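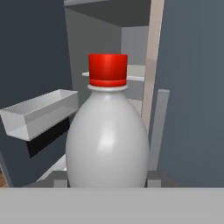 Filed under: Housing and Home Life / Research Articles

4. Where the Morning Gets Made

4.1 The counter as a meeting place

We come now to the part of the study that we had looked forward to the most, and which gave us the most trouble once the diaries came back. In the last section we followed our households through their evenings, when the kitchen tends to be full and people are fairly willing to say what they are doing in it. Mornings are another matter. People are sleepy, they are in a hurry, and they do a good deal without noticing that they do it. A person who can tell you in loving detail how she cooked her rice on Monday night may have no memory at all of having made toast the next day, even with the crumbs still in front of her.

It helps, then, to begin with what we had to work with. The 41 households who stayed with us to the end sent in 514 morning entries between them, from apartments in Astodbridge and from the newer row houses at Tratholm. Of those entries, 452 told us enough to be used, by which we mean that the writer had put down at least a starting time, who else was up, and which parts of the kitchen got used before the first person left the house. The rest were mostly single lines ("late, no breakfast, bus") and, much as we enjoyed them, we have left them out of what follows. Readers who would like to see how the sorting was done will find the coding sheet in the appendix, along with the instructions that went out with the diaries.

The first thing that struck all of us, reading through the entries side by side, was how small a part of the kitchen does the work of the morning. In the evening a family will spread over every surface it has, and then complain (warmly, for the most part) that there isn't enough of it. Before eight o'clock the same family will crowd into a stretch of counter hardly wider than a tea tray, and will go on doing so even when there is a perfectly good table an arm's length away. We had expected this in the Astodbridge apartments, where the kitchens are narrow and there is often no choice in the matter. We hadn't expected it at Tratholm, where the builder, Vokard, had gone to some expense to give each house a long counter and a separate breakfast corner with a window. The breakfast corners were used for homework, for sewing, for plants, and in one case for a very old cat who didn't care to be moved. They weren't much used for breakfast.

We asked about this in the follow-up visits and got answers that were kinder to the builder than they needed to be. People liked the corner and were glad to have it. They meant to sit there. But the morning, as one mother told us, "happens standing up," and once you are standing up you stay near the thing you are waiting for.

4.2 Waiting as a household activity

It is this waiting that we would like to dwell on for a little while, as we think it has been passed over in earlier writing on the home. Studies of kitchen work have tended to treat it as a string of tasks, each with a start and a finish, and the time between tasks has been counted as idle or not counted at all. We were raised on that approach ourselves, and the first version of our diary had no space for waiting. It was the pilot group who wrote it in, up the margins and across the bottom of the page. "Stood by kettle." "Waited for toast, talked to Dad." "Leaned on counter till it was my turn." When enough people are kind enough to correct your form for you, it is best to listen, and the second version gave waiting a column of its own.

What people do while they wait turns out to be a large share of what they do together. In the diaries, the morning talk between members of a household takes place almost entirely in these short gaps, and very little of it takes place over food. This is where the day gets arranged: who has the car, who will be home for the plumber, whether the field trip money went in. It is also where people are short with each other, and where they make it up. A father in one of the Astodbridge households wrote that he and his teenage son had two conversations a day, one good and one bad, and that both of them were held in front of the coffee.

Coffee came up so often that we had to think about how to treat it fairly. Some of our households don't drink it, and we didn't want to write as though a home without it had no morning. Still, where there was a coffee machine, it was very often the thing that people stood beside, including the children, who had no business with it at all. Its place in the room mattered more than we had guessed. A machine set against the back wall, with open counter before it (Figure 2), gives people a place to put a cup, a set of keys, a permission slip, an elbow. A machine tucked into a corner or put up on a shelf gives them much less, and in homes of that kind the waiting, and the talk along with it, drifted off to the doorway or down the hall.

Figure 2

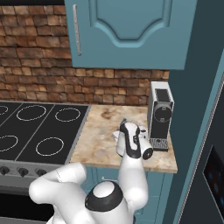
None of this was planned by the people who lived there. When we asked how the counter had come to be arranged as it was, the usual reply was that it had always been that way, or that it was where the outlet was. One household had moved its toaster to make room for a visiting grandmother's pill box, and had never moved it back, and by spring the whole family was eating breakfast at the other end of the room without being able to say when that had begun. We are fond of this case. It shows how easily a home can be rearranged by something quite small, and how little anyone may feel they had to do with it.

4.3 The refrigerator and its small politics

The other fixed point of the morning is the refrigerator, and here the entries take on a different tone. People stand at the counter together, but they go to the refrigerator alone. They open it, look, and close it, and a fair number of them then open it again. Much of what they write about it has to do with other people all the same: who finished the juice, who put the carton back with a mouthful left in the bottom, who has moved the milk to the lower shelf where it can't be seen.

In shared housing these matters can become quite serious. Three of our Astodbridge households were made up of unrelated adults, and all three had come to some agreement about shelves. The agreements were rarely written down and were described to us a little differently by each person who lived under them. A shelf might belong to one tenant "except for the door," or be common ground on weekends. Milk was the hard case every time. It is cheap, it is used in small amounts, and to ask permission for a splash of it seems petty, yet to find it gone at seven in the morning is felt as a real wrong. Families had the same quarrel in a softer form, and settled it as families do, by having it again the next week.

We had some help in thinking about this from the residents of Oh, the small co-housing group on the edge of Tratholm, whose members share a main kitchen while keeping little ones of their own. They had tried labels, then colored stickers, then a notebook on a string. When we visited in June they had given all of that up and simply bought more milk than they could drink, with the cost split evenly and the extra going into a pudding at the end of the week. It would be a mistake to draw a rule from one group of good-natured people who like pudding. We mention it for the reason that their diaries, alone among the shared homes, hardly speak of the refrigerator at all.

4.4 Some cautions

There are limits to what the entries can bear, and we would rather set them out now than leave the reader to find them. The people who kept up their diaries to the end are, as a group, people who like keeping diaries, and they may well be people who like their kitchens too. Households with very early shifts are thin in our material, and the few we have suggest a morning of another kind, with one person moving about in the dark and trying not to wake anybody. We would have liked to know much more about those mornings. We also relied on each writer's own sense of what counted as talk, and we found on the visits that children tend to count a good deal more than their parents do, including, in one home, everything said to the dog.

The visits themselves have a weakness that anyone who has done this kind of work will know. People tidy for a visitor. They offer a chair, and so they sit down at the very hour when they would otherwise be on their feet. We took to arriving a little early and making ourselves useful with the cups, which went some way toward curing this, and in the next section we turn to what we heard on those visits about weekends.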